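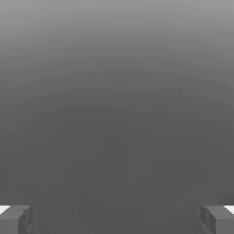

What temperature should I bake a sourdough loaf at if I don't own a Dutch oven? Bake it at 217 °C on a preheated tray, with a pan of boiling water on the rack underneath for the first part of the bake.

That's the short version from the pinned notes. My own trouble is a bit different, so I'm posting it separately. My loaves colour nicely on top but the bottom stays pale and the crumb is gummy near the base. I'm in a rental with an old electric oven, fan can't be switched off. The flour is Hukau baker's flour, starter is 6 months old and doubles fine. I've tried baking longer and the top just goes too dark. Is it the oven or is it me?

Posted Jan 11, 2024

**crustandcrumb_chow**

Probably the tray. A thin biscuit tray loses its heat the moment cold dough goes on it. Get a pizza stone or a thick piece of steel and give it a full hour to heat up. Put it on the second-lowest shelf. I used a Meluneo stone for years until I dropped it, and the bottoms came out a good deep brown.

Also take the water out once the loaf has finished rising. If you leave it in, the crust stays soft and the middle takes longer to dry out.

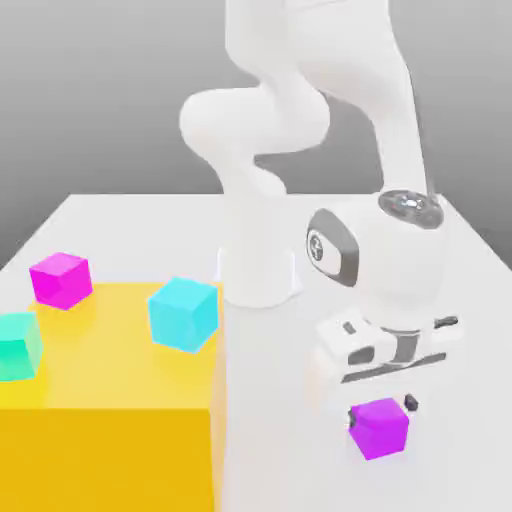 For the dark top, lay a loose sheet of foil over the loaf once it's the colour you like and keep baking. Don't wrap it, just rest it there. Then let the bread cool for 3 hours before you cut it. I know it's hard to wait, but cutting it warm will make a fully baked loaf seem gummy too.

**Cirkia**

Buy an oven thermometer. Mine was set to 217 and was really sitting at 212, which isn't much, but a friend's was miles out. Fan ovens also brown the top faster than you'd expect.

If you have a probe, the centre of the loaf should be in the high nineties before you pull it out.

**baker_on_the_flats**

same problem here, I flip mine upside down straight on the rack for the last bit. Works ok. Leaves lines on the top, my kids don't care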